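25 October 2026

Feet up, tea next to me, shoes kicked somewhere under the table. I want to get this down before I forget half of it. I finally made it to the Lerham open day! I missed the September one and sulked for a week, so this time I signed up the minute the email came and still ended up number 110 on the list.

The bus out took forever and then I walked right past the building twice (the sign says Garrido in big letters and Lerham in tiny ones underneath, who does that). Coffee in the lobby, a name sticker that wouldn't stick to my sweater, and then a long hallway with taped arrows on the floor. I was expecting a big shiny factory hall. What they had was a row of little pretend rooms with panel walls on casters, so they can roll a living room away and roll a bedroom in.

We stopped longest at the one with the gray couch. It's a laundry job: red top on the couch, white basket close by, and a robot with two arms that they call Juline. They had the camera views up on a big screen for us, and I liked those almost better than watching the arms themselves. You feel like you're riding along on the wrist.
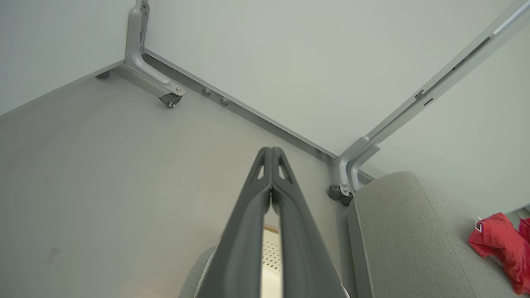 The part where I asked too many questions

I asked why they picked laundry and the guide laughed and said cloth is the worst thing you can hand a robot. A cup is always a cup. A shirt is a different shape every time you put it down. That made me feel better about my own closet. Then I asked what the whole thing costs and got a very polite non-answer, ha. A man behind me asked if it could fold a fitted sheet and the entire group groaned.

What stuck with me was how much practice goes into it. They keep a tally on a whiteboard by the door, and the laundry job was up to 2954 tries. The dishes room next door had 1583. I can't think of anything I've done 2954 times on purpose, except maybe look for my keys.

The view from up high was my favorite, with both grippers in it and the basket right down in front. The fingers are so pointy! I'd pictured something more like a hand, or at least more like a mitten.
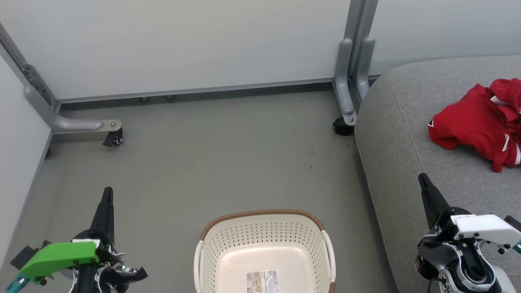
I wish I'd brought Mom's old sewing basket question up, the one about whether a machine like that could ever sort buttons, but the group was moving and I lost my nerve. Next time. There was a kid in front of me who had no such problem and asked whether it gets bored, and whether it has a bedtime, and whether he could have it.

After that we got a short talk from the Fisodeck people, who make the software side. A bit over my head, and the chairs were terrible. I did like the bit about how the wrist cameras pick up what the head camera can't see once an arm is in the way. I thought about that on the bus home — me reaching behind the dryer for a sock with my cheek against the wall, going purely by feel.
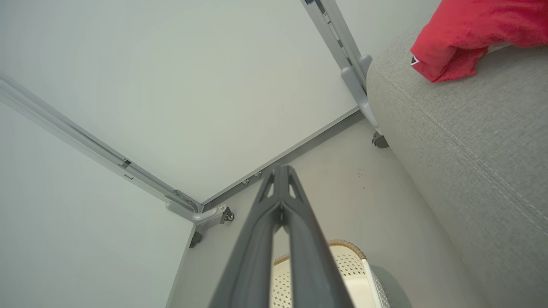
I bought a mug in the lobby, of course I did. It's a nice heavy one, dark blue, and I don't need it at all. They said about 160 people came through over the day, and by the end it felt like every one of them was in line for the same restroom.

Got home and there was my own basket at the foot of the bed, full since Tuesday-ish or maybe longer. I folded exactly two towels and then sat down to write this. The spring open day list isn't up yet, I already checked. Have to remember to call about the car in the morning, and buy dish soap.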